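Home | Current Issue | Archive | For Authors | Contact
Print this article | E-mail this article

4. Experiments on the peg board 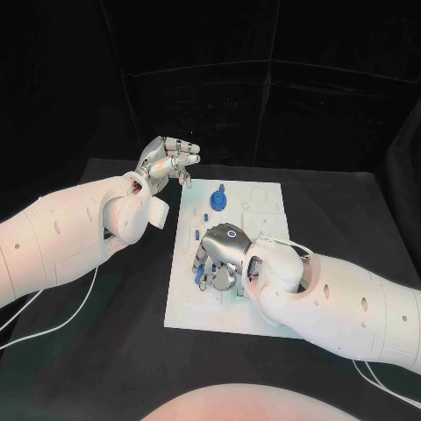 4.1 Task and setup

The policy described in Section 3 was trained only in simulation and on free-space motions. For the evaluation on hardware we needed a task in which small errors of the hand become visible quickly, and in which the two arms must share a narrow space. We selected the peg board of the Nevelar set, which was used already in our earlier study on single-arm insertion.

All trials were carried out in the Plercombe laboratory with the two-arm platform Ravn. The robot works at a black table, and the workspace is enclosed by black fabric. We introduced the fabric after the first pilot trials, when the pose estimate of the board was disturbed by people walking behind the table. With the fabric in place the background is nearly uniform, and we did not change the parameters of the estimator afterwards. The board itself is white, and its engraved lines are faint. For this reason the estimator does not use the lines, but only the outer contour of the board and the blue parts.

Figure 3. The two arms during a trial. The right hand holds a small blue peg low over the board, while the left hand is raised above the upper left corner. The round blue knob stands near the upper center.

4.2 Procedure

At the beginning of a trial the operator puts the board near the center of the table. The position is not fixed by a mechanical stop, so that the policy cannot learn it by heart. One hand is then assigned as the active hand, and it has to grasp a peg and bring it to the goal slot. The other hand is the waiting hand. It must keep out of the way, but it must also stay close enough to take over if the peg is dropped. A trial ends when the peg is seated, when it leaves the board, or when the time limit of 23 seconds is reached. After a protective stop the trial is counted as failed, even if the peg was in the slot already.

We compared three conditions. In the first one, called "fixed", the waiting hand goes to a constant pose outside the board and remains there. In the second one, "mirror", its pose is computed from the active hand by reflection. In the third one, "shared", both hands are controlled by the proposed policy, which receives the joint states of both arms and the estimated pose of the board. The order of the conditions was mixed within each session. In total we recorded 1187 valid trials. Trials with a lost network connection were removed before the analysis and are not included in this number.

4.3 Results

The shared condition gave the highest success rate, and the fixed condition came second. The difference between these two was small when the goal slot was on the side of the active arm. It became clear when the active hand had to reach across the middle of the board. In the mirror condition the hands often came close to each other near the center line, and most of the protective stops happened there.

A second observation concerns the peg in the hand. The pegs are short, and the curled fingers hide a large part of them from the head camera. The estimator then has to rely on the last pose seen before the grasp. When the peg rotated between the fingers, the policy usually pressed it against the rim of the slot and did not recover. We found this error in all three conditions — it is a limit of the perception, and a better coordination of the arms cannot remove it.

In 13 trials of the shared condition the waiting hand took over a dropped peg without any command from the operator. We report this number separately, as the behavior was not rewarded directly during training. The policy was trained for 3000 iterations, and we did not observe the behavior at earlier checkpoints.

4.4 Limitations

Only one board was used, with one type of peg. The cables of the arms lie partly on the table, and we did not model them. The planner of the Manitthorpe group, to which we compare in Section 5, was tuned for a larger table, and its results on our platform should be read with some care.

Print this article | E-mail this article
Previous section | Next section | Back to top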